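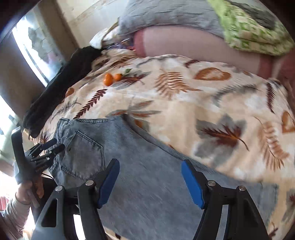

Jeans laid on a leaf-print blanket, with two hand-held grippers at work over them.

Household chores and robots: your questions

People write to Zustent mostly to ask whether they can stop doing the laundry. The questions below are the ones that come in most often, from readers, from landlords and from the small laundry and repair businesses we talk to in Lerndale. Answers are by Aisyah Kwok and Sorin Petek. We last went through them in August.

Can I buy a robot that does the housework?

No. You can buy machines that do one part of it. Floor cleaners are good, lawn mowers are good, and a dishwasher has been a robot of sorts for longer than most of us have been alive. A single machine that moves from room to room, picks things up and puts them where they belong is still a research matter, whatever the adverts suggest.

What about folding clothes?

Folding can be done in a demonstration, and some of the demonstrations are fair ones. A towel on a clear table is the easy case. A T-shirt is harder. Jeans are harder again, as the cloth is thick at the seams and waistband and thinner elsewhere, so it doesn't bend evenly, and one leg tends to slide off while the other is being folded.

A bed makes it worse. The surface gives when you press on it, and the blanket comes up with the jeans if the fingers close a little too low.

Why is cloth so difficult when factories have used robots for decades?

A factory robot usually handles the same stiff part in the same place every time. Cloth has no fixed shape. Pick up a shirt twice by the same cuff and it will hang differently each time. The machine has to look, guess where the corners are, pull, and look again. People do this without thinking about it, and it takes a good deal of computing to do it badly.

Patterned bedding adds to the trouble. A system has to tell a printed leaf from something lying on top of the blanket, and a back pocket from a hole or a shadow.

Why are the grippers in pictures so often held by a person?

It is a cheap way of teaching. Somebody does the chore with a gripper in each hand, a camera records what the gripper sees, and the recordings are used to train a robot with similar fingers. You don't need to carry an arm into somebody's bedroom to do it. The person also learns quickly how little can be done with two fingers on each side. Smaranda Surdu, who has folded a lot of trousers this way for the Zodedov project, told us her first pair took 15 minutes.

Two fingers on each side seems very few. Wouldn't a proper hand be better?

Perhaps in time. Hands with many joints cost more, break more often and are harder to control. A pair of flat, padded fingers can pinch a hem, lift a waistband and hold on while the other side pulls. For flat laundry that covers most of what is needed. Buttons, zips and turning a sleeve the right way out are another matter.

How fast are they?

Slow. Check whether a video has been sped up before you judge it – there is often a small note in a corner. An adult folds a pair of jeans in around 5 seconds. We have not seen a machine come near that in an ordinary home, and we don't think speed is the thing to worry about yet. A slow robot that finished the basket while you were at work would suit most households.

What goes wrong most often?

In the trials we have watched, these came up again and again:
Picking up two layers when one was wanted, or one when two were wanted.
Letting go too soon, so the fold springs open.
Catching the bedding along with the garment.
Stopping for no clear reason until a person steps in.
Losing track of a dark item next to another dark item.

Ask any seller how often a person has to step in. If they can't give you a figure, treat that as your answer.

Would it help if I tidied up first?

Yes, and this is the part buyers dislike. A cleared, firm surface with one garment on it is much easier than a bed with fruit, spare blankets and a pile of other clothes nearby. The better research groups now collect their recordings in rooms as people leave them. A system trained only on bare tables does poorly once it leaves them.

Are shops and laundries any further along?

A little. Commercial laundries have had machines for flat sheets and towels for years, but staff still feed the corners in by hand in many of them. Anca Dumitrescu runs the finishing room at Văduva, which handles 2000 garments on a busy day, nearly all of it workwear. She looked at an automatic folder for trousers and decided against it. The folding itself was fine. Sorting the trousers, emptying the pockets and laying each pair straight still needed 2 people, and those were the jobs she wanted help with.

Will it take jobs from cleaners and laundry staff?

We can't say with any confidence. The work machines do well at present is repeated and flat. The work people are paid for in homes is mixed and full of small decisions, such as whether those jeans are for the wash or being worn again tomorrow.

Should I wait before buying a tumble dryer, an iron or anything else?

No. Buy what you need now.

Can I send you a question?

Yes, by the form at the foot of the page. Sânziana Bratu reads everything that comes in and passes it on. Please say what sort of home or workplace you have and which chore you mean – "cleaning" is too broad for us to answer well. We don't recommend particular models by email.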